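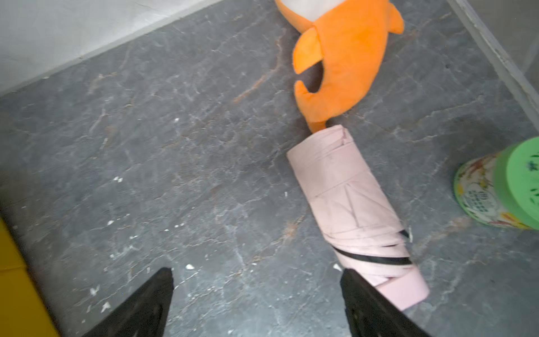
Call for participants: drive two arms, help us pick a gripper

Vesetti is looking for people to spend a Saturday at our Garnanska workshop running a pair of small robot arms by hand control. We are comparing two sets of gripper fingers, the ones we call Plornier and a softer set called Wumbei, and we would love to have fresh hands on the controllers. Ours have gotten too used to the quirks!

What you'll be doing

Mostly putting things away. Folded umbrellas are our favorite test item at the moment: slippery, a little squashy, and the wrist cord gets into everything. You'll work with both arms, often holding with one while you move the other, and you'll switch finger sets after lunch.

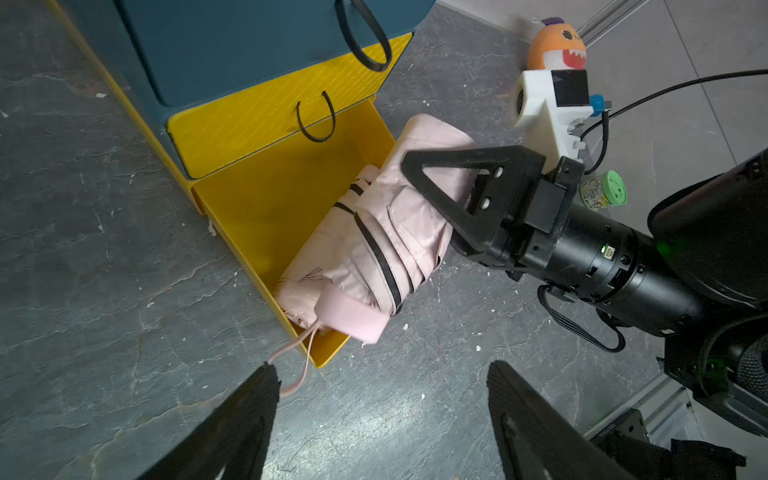

Pink umbrella in the yellow drawer, with one finger pressed against it.

After each block you fill in a short sheet about what felt easy, what felt clumsy, and which camera view you kept looking at. We log the arm motion too, but the sheets are what we argue over for weeks, so please be blunt. 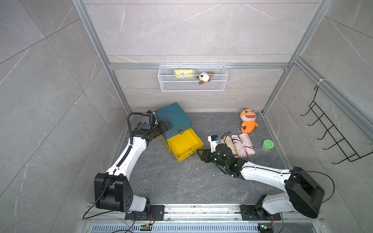

Both arms at the drawer unit, seen from the fixed camera. Umbrellas and the shark are on the floor.

Who we're looking for

Anyone over 18 who can sit at a desk for a couple of hours with breaks. Left-handed people, please write to us, we have far too few of you. Gamers, knitters, dentists, crane operators, people who have never touched a robot: all welcome. You get 15 minutes of practice before anything is recorded. 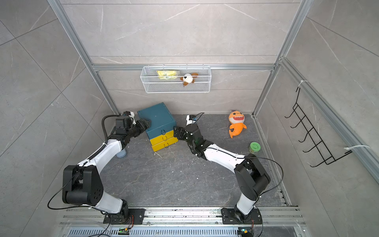 Photo: Vesetti workshop, Garnanska

The day starts at 10 a.m. and wraps up by 4 p.m. We pay $100 plus lunch, and bus fare if you keep the ticket. To sign up, leave your name and which hand you write with at the front desk, Room 93, or use the form on our Garnanska page and quote call 2515.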